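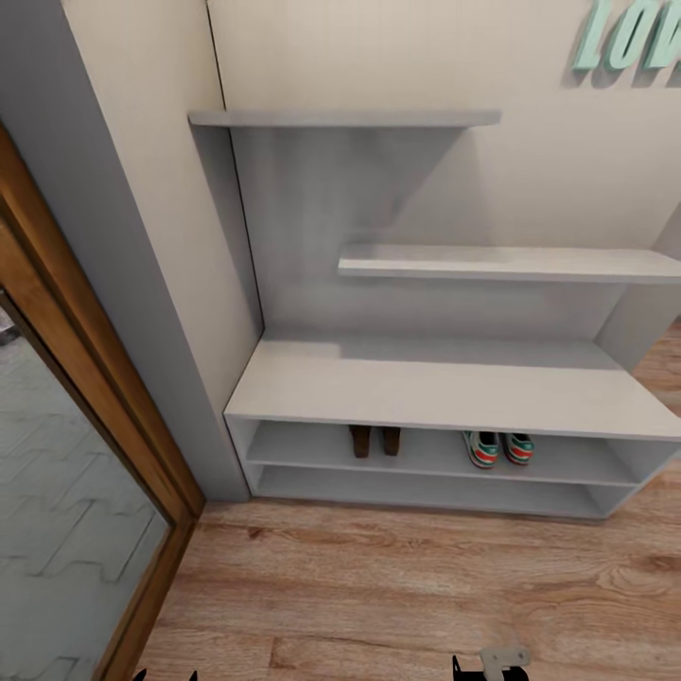 Does the Vurnari glue hold in a damp shed as well as the tin says? Going by the first round, it holds for a while and then lets go at the end grain, so I wouldn't trust it on anything that carries weight.

**July, glue trials, second lot**

Carrying on from Shabnam's notes. She thinks I was unfair to the stuff last time and she may have a point, as I'd clamped a couple of the joints with the old sash clamps that slip. New clamps this time. Same timber, offcuts of blackbutt from the Trordale job, planed the same morning.

Set up 6 lap joints with Vurnari and the same with the ordinary yellow glue we always buy. Left them under pressure overnight and then hung them in the damp corner behind the water tank. Load test by hanging buckets off the lever arm until something goes.

What the tin claims:

- full strength in 50 minutes
- "suitable for all exterior joinery"
- no need to wipe squeeze-out

I don't believe the first one. The squeeze-out was still rubbery when I came back from lunch, and I'd like to know what temperature they tested at. Ours was cold enough that I kept my jacket on. The third one is silly. Leave the squeeze-out and you'll be chipping it off with a chisel and taking the grain with it.
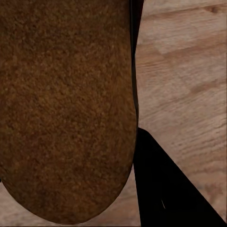
The lever arm needs sorting before anyone reads much into the numbers. It flexes, and the pivot bolt has worn its hole oval, so two identical joints can give different readings depending on how the arm sits. I packed it with a washer and got a steadier result, but that's a patch. Shabnam wants to borrow the proper load cell from Hadier. Fine by me, if they remember to send the cable this time.

Results so far, in newtons at the pull point, for what they're worth:

| Joint | Glue | Broke at | Where |
|---|---|---|---|
| A | Vurnari | 184 | glue line, clean |
| B | yellow | 600 | in the timber |

The rest are still hanging. I pulled these two early to see if the rig worked at all. One of each proves nothing and I've written that on the whiteboard so it doesn't get quoted in the tea room by smoko. Still, a clean break along the glue line is a bad look. There was hardly any fibre on either face. It might be a starved joint – I did go heavy on the clamp – or it might be the glue.

The rep from Mrema rang at 3 pm and said we should be using their primer underneath. The primer isn't mentioned anywhere on the tin. If a glue needs a primer then the primer belongs in the price, and I told him so. He's posting a sample. I'll try it on scrap but I'm not adding it to this lot halfway through.

To do:

- re-drill the pivot and fit a bush
- write the clamp pressure on each joint in pencil, not texta (it bled last time)
- move the yellow set to the other hook, as the two sets aren't getting the same drip
- ask Shabnam where the moisture meter went

I'd still use the yellow for the gate frames. If the remaining Vurnari joints tear timber I'll change my mind and say so in here.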